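# Potberg folding table, white top: review after a season of laundry

I bought the Potberg as a surface for folding and light pressing. It replaced the end of a bed, which was too low and too soft for either job. The notes cover the table as a folding surface only. I have not used it for meals and have no view on it as a desk.

**Construction.** Steel underframe, two pairs of legs on hinged stays, top in one piece with a gloss white finish. Assembly amounts to pressing the feet on and tightening the stay bolts. The supplied spanner is soft and rounded off on the second bolt, so use your own. The stays lock positively and there is no sideways play at the joints. There is a little fore-and-aft movement if you lean on the short end.

**Surface.** The gloss finish has low friction. Smooth woven cotton slides on it, and a shirt laid out flat will creep towards you as you draw the sleeves in. Knitted cloth behaves better. A T-shirt with a slightly fuzzy face stays where it is put, and a crease can be pushed out with the flat of the hand without dragging the whole garment along.
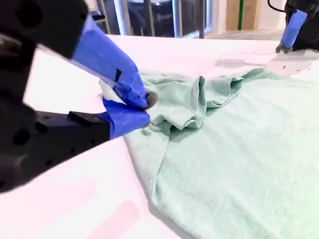
Sleeves remain the slow part. On a soft knit the hem tends to roll under, and the roll has to be opened before the first fold is made or it prints a ridge through the finished stack. A hard, flat top helps with this, as the ridge can be felt at once. On a padded board it is easily missed.

Glare is the main fault. Under a ceiling lamp the white top reflects enough light to make pale garments hard to read, and fold lines on light colours are clearer if the lamp is moved to one side. The Pleltden version of the same size has a matt grey top and does not suffer from this, but its edge trim is raised and catches on loose knits. I returned mine for that reason.

**Heat.** The leaflet says not to iron directly on the top. I use a Kun wool mat, which lies flat and does not slip. Steam leaves a haze that wipes off with a dry cloth.

**Cleaning.** Lint shows less than expected. Blue denim left a faint mark along one edge, removed with washing-up liquid. Scouring pads will dull the gloss.

**Height.** It is fixed. Uthai Thongdee, who shares the laundry room and is a good deal taller than me, finds it low for anything longer than a single basket. Flullik sells leg extenders that fit the tube, though they spoil the folded depth and I took them off again.

**Verdict.** Rigid, easy to wipe and well suited to knitwear. Poor under overhead light, and too slippery for dress shirts unless a mat is used. I would buy it again in a matt finish if Potberg made one. Spare feet are sold separately, and the left rear one on mine has already split.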